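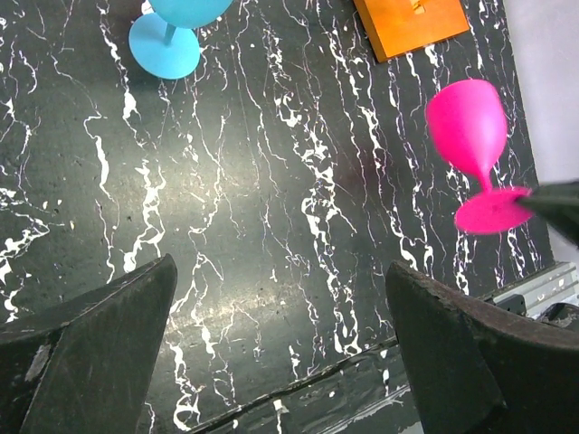

3 min read

Wivia adds redundant timing to its IP playout gateways

13 May 2020

Wivia has released a firmware update for its Nerari line of broadcast gateways that lets a single unit follow two timing sources at once and move between them without dropping the outgoing signal. The update is free to customers with a current support contract and can be downloaded from the company's portal.

Nerari gateways convert between SDI and IP video in master control rooms, outside broadcast trucks and regional playout sites. Until now, each gateway locked to one Precision Time Protocol (PTP) grandmaster clock. If that clock failed or its network path went down, the gateway ran on its internal oscillator until it could lock to another source. Engineers at several stations had reported that the relock could cause a visible jump on air, especially when the second clock was slightly out of step with the first.

With version 3 of the firmware, the gateway listens to both clocks continuously and keeps a record of the offset between them. When the primary clock is lost, the unit takes up the second one and corrects the difference gradually. Wivia says the correction takes around 26 seconds at the default setting. Operators can make it slower, but the company advises against making it faster at sites that feed older SDI equipment downstream.

"Most of the plants we visit already have two grandmasters in the rack," said Dong-geon Baek, product manager for Nerari. "The second one was doing very little for them at the gateway level. We wanted the box to know where both clocks were at all times, so that the change is a small step and the picture stays up."

The two sources can be on the same network or on separate ones. Sites that run a split red and blue network for video can now carry timing on both sides as well. Each timing input has its own domain setting, and the gateway raises an alarm if the two clocks drift apart by more than a limit set by the user. The alarm is available on the front panel, in the web interface and over SNMP.

Wivia tested the feature with Ziltmont, which runs playout for a group of regional sports channels. Ziltmont fitted the firmware to three gateways in its backup control room and later moved them to the main chain. The company pulled the network cable from its primary clock during overnight test transmissions and checked the output on waveform monitors and on consumer set-top boxes.

Ziltmont has not yet updated the rest of its plant. It plans to do so in June, when its summer schedule leaves longer gaps between live events.

Some hardware limits apply. The full feature needs a gateway with the newer timing card, which Wivia began fitting as standard in the second generation of the product. Older units can install the firmware and will show the status of both clocks, but they will still relock in the old way when the primary is lost. A replacement card is available through dealers – the swap takes the unit out of service and has to be done by a trained technician.

The update also includes a number of smaller changes. The web interface now shows packet arrival times for each incoming flow as a graph, with a history that can be exported as a text file. Audio channel mapping can be saved and copied from one gateway to another. A fault that caused ancillary data, including closed captions, to disappear after a format change has been fixed. Wivia recommends that any station carrying captions through a Nerari gateway install the new version even if it has only one clock.

Nakajima, which distributes Wivia equipment and supports it in the field, will hold online training sessions on the new timing menus. The sessions are meant for maintenance engineers and will cover domain planning, offset limits and reading the alarm log. Places can be booked through the distributor's support desk. Recordings will be posted afterward for customers who cannot attend.

Settings from version 2 are carried over during the upgrade, with one exception. Custom alarm thresholds are reset to their defaults and must be entered again – the release notes list each of them. Gateways restart once during installation, and Wivia advises taking them off air first.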